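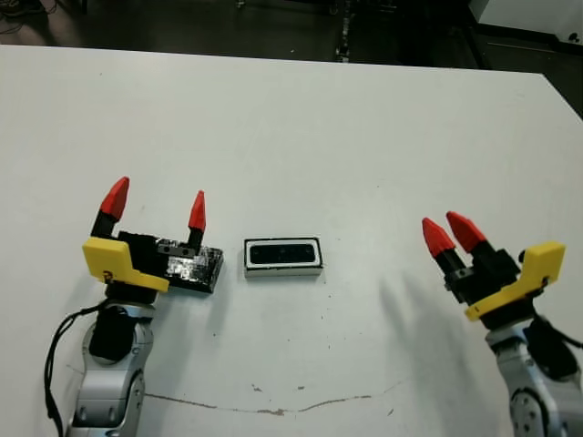 Bench Rules for Two-Arm Cells

Trimex Procedure 141 covers handling work on shared tabletops. The gallery follows one cell under the rule. 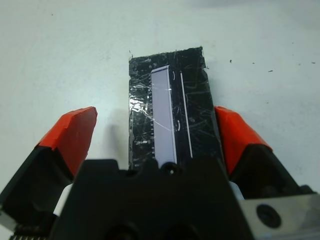

Wrist view, gripper fingers on either side of the part.

Surface marks are logged before the part is released – clause 14 allows no exceptions.

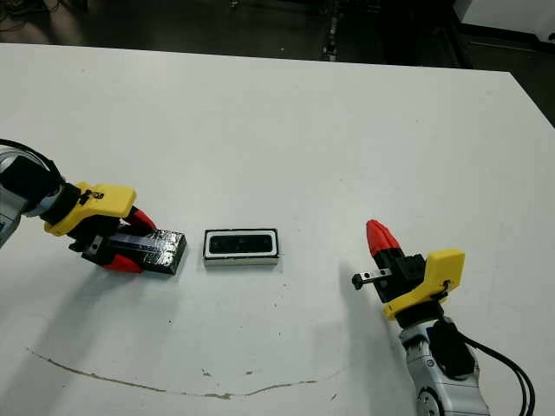 Handling and Placement

One arm holds the block, the other stays open and empty. The receiving tray sits square on the table. 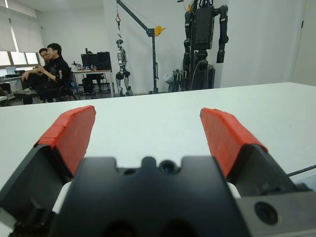 1 min read

Open gripper, with seated people beyond the table. Staff positions are entered in the Rarnia log before motion is enabled. Revised 2018-03-18.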